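Teaching by Hand at the Warnitz Laboratory
12/01/2024
By the Budberg Institute Communications Office

The manipulation group at Warnitz began recording demonstrations in August. Its lead engineer spoke with us about the work.

Operators train for six days before their recordings are kept. "The first day is spent guiding the arm by hand," the engineer said. "Remote control comes later, when a person knows how the joints want to move."

A session lasts about 35 minutes and is run by two operators – one at the controls, one resetting the bin. The task is simple to state: pick up an object in one compartment and set it down in the other.

"Hesitation is recorded along with everything else," the engineer said. "If an operator pauses over a bottle, the robot learns the pause."

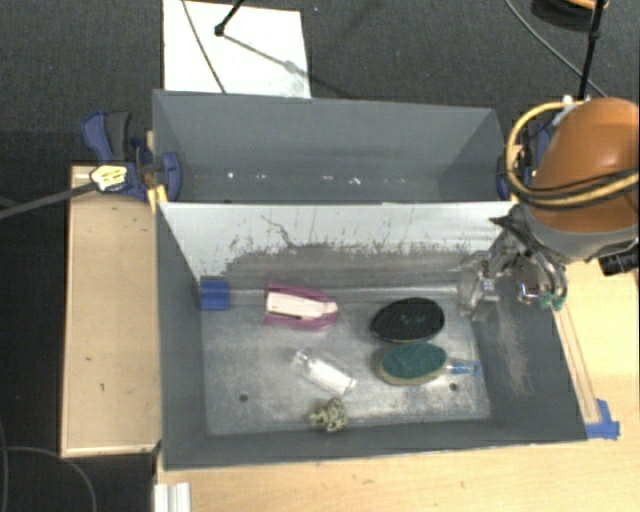
Brushes and soft packages call for different approaches, the engineer added, and operators are asked to vary their grasps. "We do not want one perfect path repeated all day."

Recordings are shared with the partner site at Nilby, where they are reviewed before training.

Last updated: 12 weeks after first posting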